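Procédure de départ

L'appartement de Plirnby devait être rendu un vendredi, avant 11 heures. Le bail précisait l'état attendu des sols, des joints et des charnières. Il ne disait rien des tissus.

L'occupante avait rédigé sa propre notice. Elle travaillait depuis des années chez Harahap, au service de la documentation, où l'on écrivait des modes opératoires pour des vannes et des clapets. Elle appliqua le même gabarit : objet, domaine d'application, matériel, exécution, contrôle. Objet : vider un logement de deux pièces. Domaine d'application : tout ce qui n'était pas fixé au mur. Matériel : cartons, ruban, marqueur, sachets transparents à glissière.

La cuisine fut traitée en premier. Les assiettes partirent sur la tranche, séparées par du papier, les verres à pied dans les chaussettes d'hiver. Le carton fut pesé sur la balance de la salle de bains, refermé, marqué C1. La chambre donna C2 à C5. Le couloir ne donna presque rien, un parapluie et une boîte de fusibles.

La section 5 de la notice concernait les tissus de petite taille. Règle : un sachet par pièce, à plat, air chassé, glissière fermée de gauche à droite. L'étiquette portait la matière, l'usage et la destination. Trois destinations étaient admises : Pindivdale, don, rebut. Pindivdale désignait la nouvelle adresse, à 648 kilomètres, deux changements de train. Elle avait réservé une place côté couloir.

Les torchons furent classés sans difficulté. Les serviettes aussi, à l'exception d'une seule, brûlée au fer, qui passa du don au rebut après réexamen. À 16 heures, il restait un tissu bleu-vert. Elle posa un sachet sur la table, puis le tissu à droite du sachet, et relut la règle.

Matière : inconnue, l'étiquette avait été coupée. Usage : à préciser. Il avait servi à couvrir la cage d'un canari, ensuite à caler une fenêtre, ensuite à envelopper un pain que quelqu'un apportait de Flesham le dimanche. Cette dernière fonction avait cessé en mars. Aucune des rubriques ne prévoyait les usages interrompus.

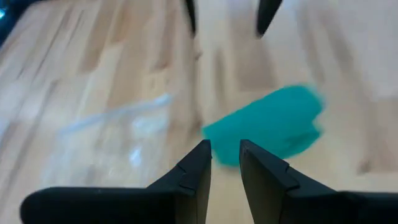 Elle rabattit mentalement le coin, puis l'autre. Plié en quatre, le tissu entrait. Plié en trois, il fallait forcer la glissière. La notice n'imposait pas de pliage, il manquait donc un paragraphe. Elle l'écrivit au dos d'une facture : « 5.4. Les pièces sans usage actuel sont conditionnées comme les autres. La rubrique usage est laissée vide. » Elle relut, biffa « actuel », le rétablit.

Le contrôle final consistait à parcourir les pièces dans le sens des aiguilles d'une montre, lumières allumées, puis éteintes. Elle releva le compteur d'eau, purgea le robinet du balcon, vérifia deux fois le gaz. Les cartons étaient alignés dans l'entrée par ordre croissant. La table restait au propriétaire.

Elle prit le train de 18 heures. Le sachet voyagea dans la poche intérieure du manteau, fermé, avec l'étiquette tournée vers le tissu. Un peu après la deuxième correspondance, elle sortit le marqueur et compléta la rubrique destination. Pour l'usage, elle attendit d'avoir une table.

© Éditions Harfang bleu – Textes courts | Contact | Mentions légales | Haut de page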